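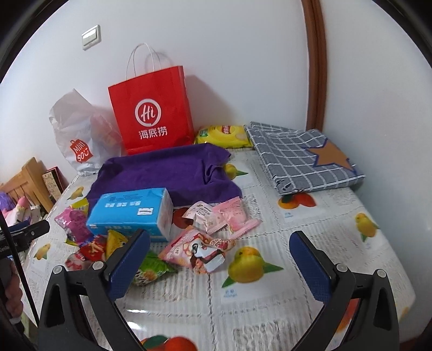
A reader in Latbridge wrote to say that she had given up on wipe-clean tablecloths altogether, having ruined three with hot dishes and a fourth with a ballpoint pen, and did I know of any way to make one last longer than a year? Well, I do, or at least I know what has worked in my own kitchen, where the same cloth has been on the table for years and still comes up nicely every Sunday (most Sundays, anyway).

Search the tips Go

Looking after a wipe-clean tablecloth

First of all, let a new cloth rest before you judge it. They come folded tight in the packet and the creases look dreadful, and the temptation is to get the iron out. Please don't! Lay the cloth face down over the table on a warm day and leave it overnight, then turn it over and smooth it from the middle outwards with your palms. Any stubborn fold will usually give in to a hairdryer on its lowest setting, held a good hand's width away and kept moving. I did mine in February with the heating on and it took two evenings, so be patient with it.

For everyday wiping you want warm water, a small squirt of washing-up liquid and a soft cloth that has been wrung out properly. Go over it again with plain water afterwards. A cloth that feels tacky is very often wearing a thin coat of old soap, and I spent a whole winter adding more soap to mine before the penny dropped. If yours has a raised pattern, use an old soft toothbrush along the lines where the crumbs and jam settle – little circles, no pressing.

Stains

Tea and coffee: bicarbonate of soda mixed with a few drops of water to a paste. Leave it on for ten minutes and lift it off with a damp cloth. Don't rub it about, it is gritty stuff and will dull a shiny finish.

Turmeric and curry: wash what you can, then put the stained part in a sunny window for an afternoon. It sounds like an old wives' tale, but mine faded to almost nothing by teatime.

Ballpoint: a dab of surgical spirit on a cotton bud. Try it on the underside of the hem first, as it can take the printed colours with it, and I have a pear without a stalk to prove it.

Candle wax: a bag of frozen peas on top until the wax goes brittle, then ease it up with the edge of a wooden spoon. Never a knife.

Newsprint and the ink off carrier bags: if you are like me, the shopping goes straight on the table and stays there while the kettle boils. Damp bags can leave colour behind, so dry the cloth before you put anything on it and try not to leave them standing there till bedtime. A little white vinegar in water shifts most fresh marks.

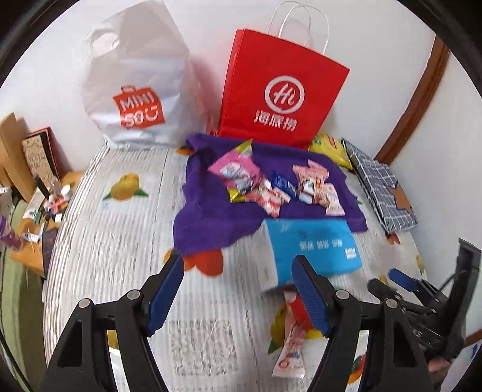 Bags against the wall, snacks in the middle.

Heat is the real enemy, of course. A teapot is enough to leave a cloudy ring on a thin cloth, and a casserole straight from the oven will go right through. I keep cork mats in the table drawer where they can be reached with one hand, having learnt that a mat in the cupboard across the room might as well be in Ouellet. An old blanket or a length of felt underneath helps as well, and it makes the whole table quieter, which is lovely at breakfast.

When you do have to put a cloth away, roll it. An empty cardboard tube from a fabric shop is perfect (the one on the market in Sirach gives them away if you ask before closing) and you roll with the pattern facing out, and a sheet of tissue in between if the cloth is glossy. Stand it in the wardrobe, well away from the boiler.

And if it splits at the corner, as they all do in the end, cut it down. A tired cloth makes good drawer liners, a mat for under the cat's bowl, or a cover for the potting bench. I lined the whole of my kitchen dresser with my last one and had enough left over to go under the sink.

Shared 1,280 times | 19 comments

Contact us | © Randuten Household Pages | Back to top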